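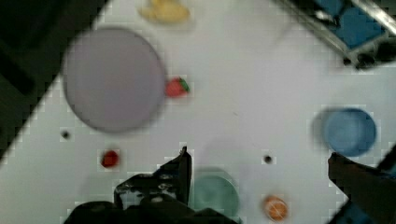 Play food, proper plates and a white table

I have become far too fond of toy fruit. It started in September, when my nephew came to stay and I realised there was nothing in the flat for a three-year-old to do except open and close the cutlery drawer (which he did, for an entire Friday). So I went down to Abou Zeid, the household shop near the station, and came back with a bag of play food and a stack of bowls, and I've been rearranging them ever since he went home!

The strawberry is my favourite. It's tiny and red with a green leafy cap, and it looks so good next to the big lavender-grey plate that I keep putting it back there. I had planned on white plates until I saw that colour. On a white table a white plate just vanishes, and lavender-grey gives everything else something to sit against. Then there's the blue bowl, which is lighter on the inside, and a pale greeny one that I can never decide whether to call green or teal. My sister says teal. Ehab Ghoneim from downstairs says it's obviously green and won't be moved.

What I love is how little you need to say to get a game going. Put out a plate, a couple of bowls and a few bits of food and somebody will start a café. My nephew ran his for two days - it was called Pusidine, a word he made up and was very firm about - and he served me the same small red thing in the blue bowl again and again, with a different name each time. It was soup. It was a cake. Once it was "hot, don't touch".

We sorted by colour as well, red with red, yellow off by itself, orange near the edge, and then he lost interest and it all went on one plate. Quite right too.

A few things I'd pass on if you're setting up something similar. Choose bowls in different colours, so you can say "pop it in the blue one" and be understood. Go easy on the amount of food, as a heap of it just ends up on the floor. And leave plenty of bare table! I used to fill every inch, and he had nowhere to work.

Sherif Ait Ali has promised me a wooden loaf that comes apart in slices, from a market stall he swears by. I'm already wondering which plate it goes on.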